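Skesden Allotment Kitchen
Minutes, Thursday, 18:30

Present: Réka Oláh (chair), Georges Kanaan (minutes), Ellik, Boros.
Apologies: Trusetti.

1. Minutes of the September meeting agreed.

2. Plates. Georges has priced 30 more round plates at 263 in all. Agreed to buy 18 now and look at the rest in spring.

3. Harvest table. Réka asked for produce to go out on coloured plates again, on the white table. Boros would like labels. Agreed.

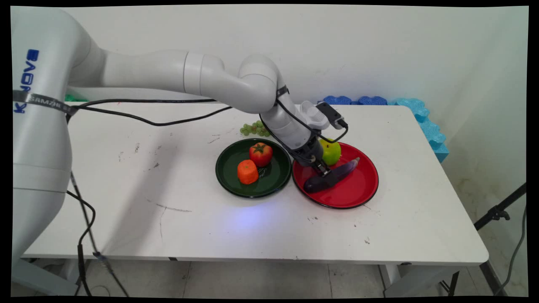
Item 3: tomato and carrot on the green plate, aubergine and apple on the red.

4. AOB. Ellik to bring two tea towels.

Meeting closed 19:15.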